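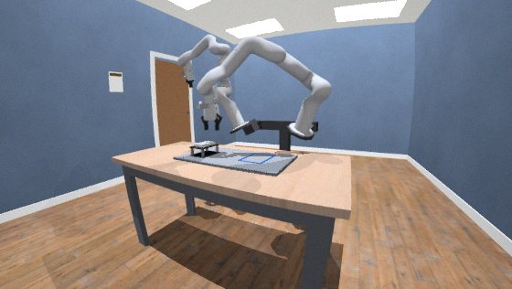 *Render: Milagros Gallardo / Grulari*

Spring is when I go a little nuts about my worktable, and April has arrived, so bear with me! If you have a wooden top that gets glue, paint, coffee and the odd bike chain dropped on it, an oil finish is the best friend you can have. You can fix one bad spot without stripping the whole thing (try that with varnish).

**Getting old finish and gunk off**

- Scrape dried glue first. An old gift card works on white glue, a proper cabinet scraper on the yellow stuff. Hold it low and pull toward you.
- Sticky patches from tape come up with a dab of cooking oil left for 9 minutes, then dish soap on a rag.
- Candle wax: ice cube in a sandwich bag, wait until it goes hard, flick it off with the card. So satisfying.
- Sand with the grain, 80 grit and then 120. I stop there on a work surface. Anything finer gets slippery and papers slide right off.

**Raising dents**

My favorite trick of all time! Lay a damp cotton cloth over the dent and touch it with a hot iron for a few seconds, then lift and look. The steam swells the crushed fibers back up. Deep ones may take three tries. It won't help where the wood is torn, so fill those with sawdust and glue and sand again once it's hard.

**Oiling**

Boiled linseed is cheap and smells wonderful to me, though my sister leaves the house. Put on a thin coat, wait 19 minutes, and wipe off everything that hasn't soaked in. Everything! If you leave puddles you'll have a gummy table until summer. Let it sit overnight and do it again. I do three coats on the top and one underneath, which helps keep the boards from cupping.

PLEASE spread the oily rags flat outdoors until they're stiff. A wadded-up rag can heat up and catch fire all by itself.

**Keeping it nice**

Monday mornings I brush off the crumbs and wipe with a barely damp cloth. Rings from mugs get a rub with fine steel wool and a drop of oil. For messy paint jobs I roll out brown kraft paper and clamp it at both ends, and a roll lasts me ages.

Next up is drawers that stick, with a stub of candle and plenty of patience.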